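Rules for tidy-up runs, July 2025

Finally wrote ours down. Should of done it in December, when Titisau started and we had 39 takes we couldn't compare. Anyway – quick version, more when I get a minute.

1. Soft cloth on the table. Rounded things slide less, and a drop doesn't end the day.

2. Containers start on thier sides, no two rims pointing the same way. Grey, pink, tan, leafy, white. Leave a bit of overlap, real rooms have overlap.

3. Both fingers open and in view before you move. Pads checked. If not, the take goes in the bin – yes, even the good ones.
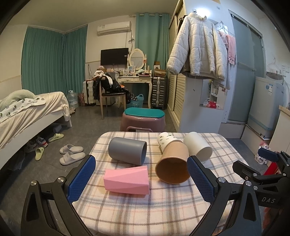
4. Max 5 tries per layout, then reshuffle. Horobets folks wanted 7. No.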